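Flereo Robot Open Day: A Guide for Young Visitors

Welcome to the Flereo Learning Center. Each September, the Center opens its robot workshop to school classes and families. This guide explains what young visitors will learn during the demonstration. It is written for readers ages 8 to 12, and adults are welcome to read it too.

What is a robot arm?

A robot arm is a machine that can reach, turn and pick things up. Your own arm bends at the shoulder, the elbow and the wrist. A robot arm also bends at places called joints. Small motors inside the joints make them move.

At the end of the arm is a part called the gripper. The gripper does the job of a hand, although most grippers are much simpler than a hand. Many have only 2 fingers, which open and close like a pair of kitchen tongs.

What happens at the demonstration?

The demonstration takes place at the Lolta table and is led by Pin-yu Siu, the Center's education officer. Visitors stand behind the blue line on the floor. The arm works with ordinary things, such as a cup, a plate, a bell pepper and small cubes. Everyday objects are harder for a robot than you might expect. A cube has flat sides that are easy to hold. A pepper is smooth and rounded, and no two peppers have quite the same shape.

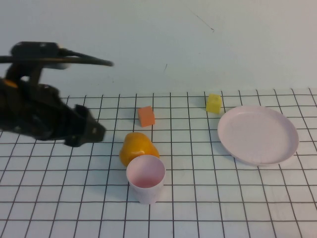 Before a robot can pick up an object, it must work out where the object is. People do this so quickly that they hardly notice. A robot needs a set of numbers. You may have used a map with letters along one side and numbers along the other. Squares on a table can work in the same way. If you say "three squares across and two squares up," another person can find the exact spot.

The robot must also plan a path. When one object stands close to another, the gripper has to come in from a direction that will not knock anything over. Try this at home with a cup and a piece of fruit. Place the cup in front of the fruit, then pick up the fruit using only your thumb and one finger. Which way did your hand go?

How hard should a robot squeeze?

If a gripper squeezes too gently, the object slips. If it squeezes too hard, a soft object may be crushed. Engineers test the gripper many times to find the right amount. The workshop team may repeat one simple task 50 times in a single day – and then change one small setting and begin again.

Words to know

Joint: a place where an arm can bend or turn.
Motor: a machine part that makes something move.
Gripper: the part of a robot that holds things.
Program: a list of instructions that a computer follows.

Rules for visitors

Stay behind the blue line while the arm is switched on. Keep bags and coats on the hooks by the door. Raise your hand if you have a question. Please do not touch the objects on the table, even when the arm is still.

After the demonstration, each class may visit the Kong Room, where students write instructions for a partner to follow. Teachers should collect worksheets from the front desk on arrival.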